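Werkstattbuch Textil, Eintrag vom 29. Oktober 2021

Heute endlich wieder ein ganzer Tag am Tuch! Die Kiste aus Pilambridge kam kurz vor dem Mittag, und ich habe natürlich nicht bis nach dem Essen gewartet. Drin lagen die Baumwollstücke, die Rhea Lacson im September ausgesucht hatte, dazu der Rest vom Leinen und ein Zettel mit »Plura, ungebleicht, bitte nicht heiß bügeln«. Gut, dass der Zettel obenauf lag.

Zum Material: Plura ist viel dünner, als ich es vom alten Muster kannte. Zwischen den Fingern fast wie ein Taschentuch, und es merkt sich jede Falte. Das Etham daneben wirkt richtig bockig, das springt beim Falten wieder auf. Für die Übungen zum Falten und Glattlegen nehme ich trotzdem lieber das Plura. Man sieht sofort, ob eine Kante sauber auf der anderen liegt, und kleine Fehler verstecken sich nicht.

Mit der Unterlage bin ich jetzt wirklich glücklich. Auf dem nackten Holz rutschte das dünne Zeug bei jedem Luftzug weg, und beim Anheben einer Ecke kam gleich das halbe Tuch mit. Auf der hellblauen Schaumplatte bleibt es liegen, und die Ecken lassen sich viel besser fassen, weil der Schaum ein wenig nachgibt. Außerdem hebt sich der cremefarbene Stoff schön ab — auf dem hellen Holz habe ich den Rand früher ständig gesucht. Die Platte darf nur nicht wandern, deshalb die schwarzen Klebemarken links und rechts. Bitte kleben lassen!

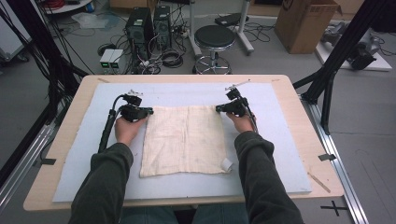
Cremefarbenes Tuch auf der blauen Schaumplatte, beide Greifer an den oberen Ecken.

Ablauf, wie ich ihn heute gemacht habe: Tuch mittig auflegen, von innen nach außen glattstreichen, dann die beiden oberen Ecken nehmen und zur unteren Kante führen. Kurz liegen lassen, Falz mit dem Handrücken andrücken, danach von rechts nach links noch einmal halbieren. Beim ersten Durchgang lagen die Ecken einen guten Finger auseinander. Nach 10 Durchgängen hatte ich den Bogen raus: langsam anheben, niedrig bleiben, erst ganz am Schluss ablegen. Zu hoch gehoben schlägt das Tuch unten um, und man fängt von vorn an.

Die Längsfalten bleiben ein Thema. Bügeln auf kleinster Stufe half ein bisschen, über Nacht unter dem großen Schneidebrett beschweren hilft deutlich mehr. Das probiere ich mit den nächsten Stücken gleich systematisch, je eines gebügelt, eines beschwert, eines so, wie es aus der Kiste kommt. Die Flecken stören beim Falten überhaupt nicht, also wird vorläufig nichts gewaschen. Wer doch wäscht, schreibt es bitte hier rein, Plura läuft bestimmt ein.

Noch zu Salazar: Die haben auf meine Nachfrage geantwortet und können dieselbe Qualität als Rollenware liefern, Artikel 989, Breite 800 mm. Das wäre herrlich, dann könnten wir selbst zuschneiden und auch mal Rechtecke probieren. Rhea, magst du dir das Muster anschauen, bevor ich bestelle? Es liegt in Fach 13, oben auf dem Leinen.

Für morgen: Kanten beim Etham versäubern (franst wie verrückt), Dreiecksfalte ausprobieren und neues Klebeband mitbringen, das schwarze geht zur Neige.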